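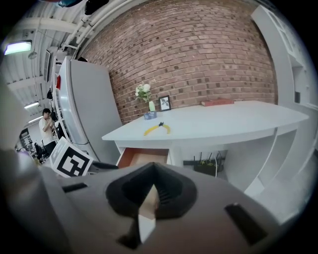 *Desk side, pliers on the desktop. Marker cube at upper left of the gripper body.*

Gripper comparison, hand-held units, July 30, 2021. Compiled by Neusa Caldeira, with calibration notes from Narayanan Hegde.

We compared two finger sets, Bevo and Tirnix, on the same hand-held body. Each set was given 14 picks from the desk and 12 from the cabinet, using ordinary hand tools. Controller settings were left as they were in June - gain, travel limit and closing speed all unchanged. Wrist force was not logged.

The desk is the harder station for tracking. Pliers have to be approached at a low angle, and the body colour of the tool makes little difference to the result. Splayed handles give two possible grasp points; we specified the one nearer the pivot.

The cabinet is the harder station for clearance. Side walls limit the approach to nearly straight in, and a tool stood on end will tip if one finger arrives early. Centring was therefore scored separately from grip. Hivov mounts were used for both stations, and the Sæther plates have been held over until the replacement screws arrive.
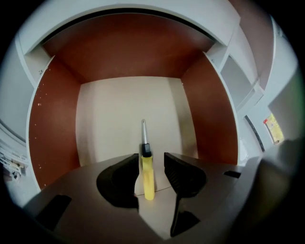 **Does finger alignment need to be checked after every pad change?**

Check it each time. Close the fingers on the 12 mm gauge pin, read the offset on both sides, and shim the mount if the two readings differ. Record the offset in the log before the next pick.

Raw logs are kept by finger set, then by station. Ask Narayanan for the calibration sheets.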